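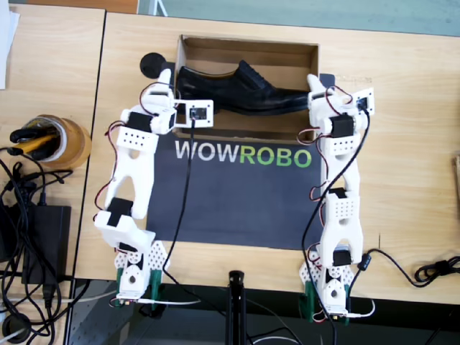

Home Guides Arms Archive

Checking a two-arm success rate before you believe it

Jun 26, 2026 - by Gintarė Rätsep

The Pandlow write-up claims its policy packs shoes with two low-cost arms after training on 200 demonstrations. Maybe it does. I'd still run these checks before quoting the number to anyone.

Step 1. Watch the wrist video on its own

Most people judge a dataset from the overhead view because it's easy to follow. The policy gets the wrist views too, and they are much worse. Play one at normal speed and pause it often. Even big printed letters on a mat can come out with soft, blurred edges, and a glossy black fingertip can fill a whole corner. If you can't tell what the arm is near, mark the episode. 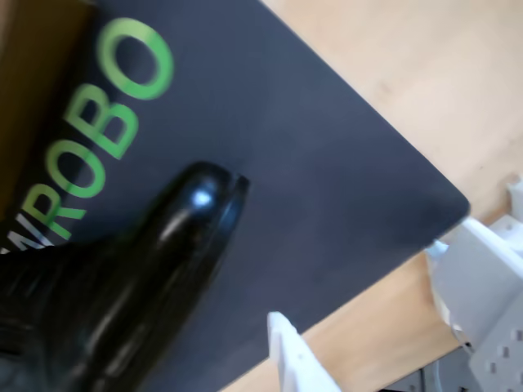
Marked episodes don't get deleted yet. Priya Ostrowski and I went through 205 of ours, and our marks disagreed more than I'd like to admit - so have two people do it separately and compare.

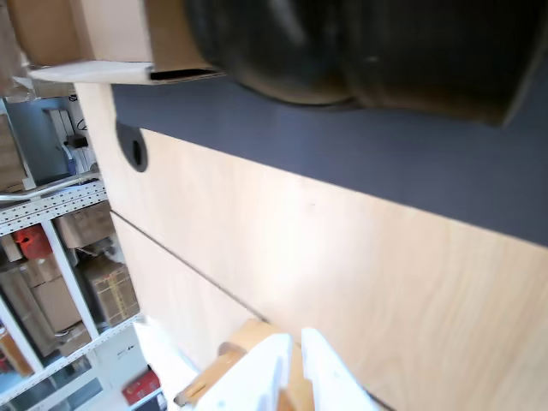
Step 2. Blank one camera at a time

Retrain with the left wrist view blacked out, then the right. Keep the seed and the step count the same. If the score barely moves, the policy may be replaying an average path, and the claim that it "sees" the shoe is weak.

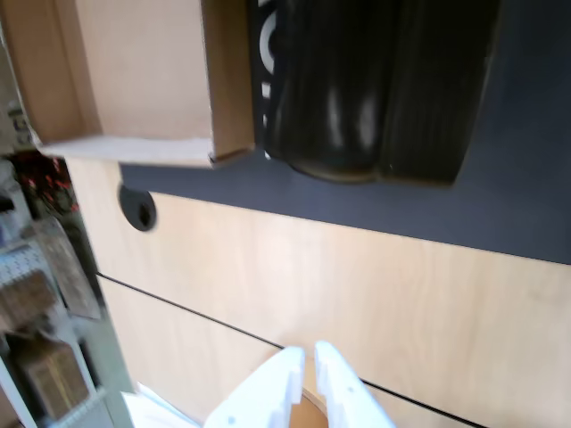
Do the same with the overhead view, and write down every run, including the ones that crashed. Then move the box a little and test again. A score from one box position tells you about one box position.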